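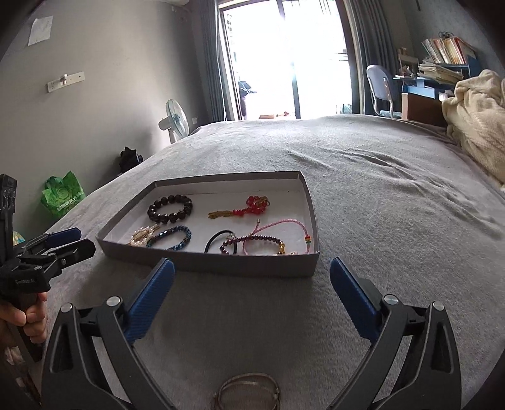
Blue textured pads on the jaws, bracelets in the box lid, silver bangle on the blanket.

Gripper pads slide off beaded bracelets

Posted by Birier

I'm building a pair of hand-held grippers at home, gray plastic jaws with blue pads. They manage the cord bracelets fine. The faceted beads roll out as soon as the jaws close, and the thin stacked bangle gets pushed along the blanket. I logged 50 tries on the dark beaded one and it came up 2 times. Should I change the pads or the jaws?

Grikance

Softer pads. Mine were too hard as well.

Geerts

Check the jaws before you buy anything. With the pads open wide they sit at an angle, so find out where they're parallel. If the tips touch first, a round bead gets squeezed out the back. Shim the pads until they meet flat on something 5 mm thick, then tighten the pivot screws - snug, but the jaws should still swing freely.

For the bangle, try a hard surface. Fleece gives way and the ring sinks into it. I use an old cutting board from the Zuvesberg workshop. Come down from above with one jaw inside the ring and one outside.

I'd also pick up the strings by two beads at once. A single bead has very little for the pad to hold.

Birier

Tips were touching first on the left one. Shimming it tonight.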